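Notebook, sorting table — cubes, plate and bowl

Continuing from the page about the tray. Ewan Sutcliffe asked me to write down how we arrange the small things on the table, so that he can repeat it when I am away. I put here also my opinions, which he can ignore.

The table is the light one with the rounded corners, label MT18. I prefer it to the other tables for this work. The colour is calm and a green cube is easy to find on it with the eyes, also when the afternoon light becomes weak. The corners are kind to the hips.

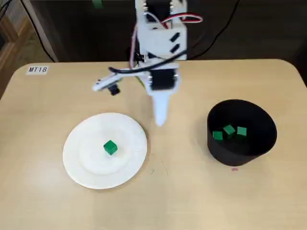
Olvera workshop, April

Arrangement with the paper plate on the left and the black bowl on the right. One cube on the plate, three in the bowl. I am content with the plate. It is white, it has a fine ridged rim, and a cube near the middle can be seen from every chair. The paper is light, though, and when somebody opens the door to the corridor the plate can travel a little. I tried a small piece of tape under it and this was enough. Please do not use the strong tape from Narkik, it took the surface from two plates when I lifted them.

The bowl I like less. The inside is very black, and the shadows in the bottom go together with the dark sides of the cubes, so I must bend over to see how they lie. Itzel Solís says that a bowl should be dark exactly so that a bright thing stands out. We did not agree. For the top faces she is right, for the sides I think I am.

The cubes: we have 30 in the tin, all green. Before lunch I wiped them with a damp cloth and left them on kitchen paper for 40 minutes. Some had a grey film from the fingers. After wiping, the colour was more equal between them, and I should have done this a week ago. Two have a soft corner from falling on the floor. I keep them in the tin but I put them at the bottom, and I would be glad if they stay there.

Order of a round, as I do it now: plate first, then bowl, then the cubes. If I put the cubes first, I push them with my sleeve when I place the plate — this happened to me more than once.
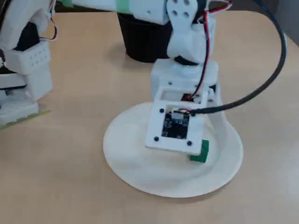 The plates are from the Adilon packet, the cheap one. Ewan wanted to change to the thicker kind from Rodelus because they stay flat. I have compared them on the shelf and the thicker kind has a shine, which I find tiring under the lamp. So for the moment we continue with Adilon. When a plate gets a bent rim, it goes to the paper bin and we take a new one, there is no need to ask.

At 6 in the evening I put everything away: cubes in the tin, bowl upside down on the shelf so that dust does not collect inside, used plate on top of the packet and not back in it. The table I wiped with the dry cloth only. Water leaves a mark close to the edge if it is not removed quickly, and there is already one mark which I believe is mine.

To do: ask Itzel if she has a grey bowl at home, of similar width. Write the tape question on the board. Look for the lid of the tin.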